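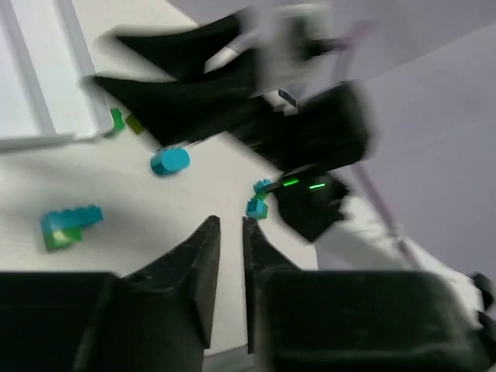 Killach toy library to move into former bank branch

The toy library in Killach will reopen in January in the former bank branch on the market square, the town council has confirmed. Its present rooms above the fire station are to be turned into offices.

The library lends toys, puzzles and board games to families in Killach and Istville. It has 939 items on its shelves and recorded 3,687 loans last year, the highest figure since it opened.

Verena Koller, who runs the library, said the stairs had put off many parents with pushchairs. "We've asked for a ground-floor room for years," she said. "People were leaving the pram in the street and carrying everything up."

The new premises have a step-free entrance and a small play area at the front. The council is paying 2,000 euros towards shelving, and the rent will be fixed for 4 years.

Lending stops for two weeks during the move. Items due back in that time can be kept until the reopening without a charge. Returns will not be accepted at the fire station once the library has moved out.

Opening hours will stay the same, with one late session until 7 pm. Councillor Florian Plattner said parking on the square would remain free for the first half hour.

Families who want to join can pick up a form at the town hall. Existing cards remain valid.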